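Ristcombe Library District Extends Branch Hours, Ends Overdue Fines

RISTCOMBE, October 2024 — The Ristcombe Library District will extend evening hours at its two branches and stop charging overdue fines on most items beginning in January, the district announced on Tuesday.

Under the new schedule, the Main Street and Tullach branches will remain open until 8 p.m. Monday through Thursday. Both currently close at 6 p.m. Friday and Saturday hours will not change. Sunday service, which was suspended at Tullach after the boiler failure last winter, is still under review and will be addressed in a separate notice.

The board approved the changes at its regular meeting following a public comment period in which the district received 1278 written responses. A majority of respondents named evening access as their first concern. Parking at the Tullach branch was the second most frequent subject, and the board has referred those comments to the town's public works department.

"Residents who work a standard day have had very little time to use their library," said Sinan Avcı, director of the district. "The board has asked us to correct that within the existing budget, and the schedule adopted this week does so."

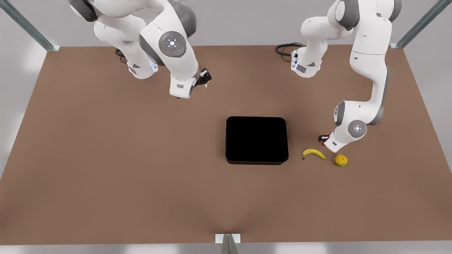
A computer rendering with two white robot arms over a brown tabletop.

The additional hours will be staffed by reassigning weekday morning shifts and by filling two part-time positions that have been vacant since the spring. Applications for both positions are being accepted at the Main Street circulation desk and through the district's website. Applicants must be available at least three evenings a week.

Overdue fines will end on the same date as the schedule change. Roughly 2122 cardholders now have a balance made up only of late charges, and those balances will be cleared automatically. Cardholders do not need to contact the district or visit a branch. Notices will be sent by email where an address is on file and otherwise by mail.

Charges for lost or damaged items will remain in place. An item will be considered lost when it is 45 days past due, and the replacement cost will be removed from the account if the item is returned in usable condition. Museum passes and items borrowed from other library systems are not covered by the new policy and will continue to carry a daily late charge.

Fines have made up a declining share of district revenue for several years. According to the report presented to the board, the amount collected in the last fiscal year did not cover the cost of printing and mailing overdue notices.
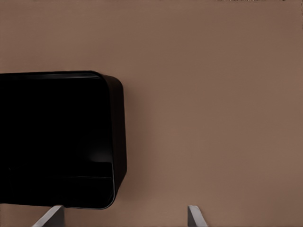
Borrowing limits will also be revised. Adult cardholders may have up to 16 items checked out at one time, an increase from 12, and the limit will apply equally to books, audiobooks and films. The loan period for new fiction stays at two weeks. Renewals will be processed automatically unless another patron has placed a hold.

Some programs will move to new times as a result of the schedule. The Main Street homework hour will begin at 4:30 p.m., and the adult English conversation group will meet on Wednesday evenings in the upstairs reading room. The preschool story time at Tullach will keep its present time — parents and caregivers who are already registered do not need to register again.

Book drops at both branches will remain open at all hours. Materials returned after closing will be checked in on the following business day and will be credited to the date of return.

A printed copy of the revised schedule and the full circulation policy may be requested at either branch. Large-print copies are available. Questions about individual accounts should be directed to the circulation desk during open hours, and comments on Sunday service at Tullach may be submitted in writing to the director's office through the end of the month.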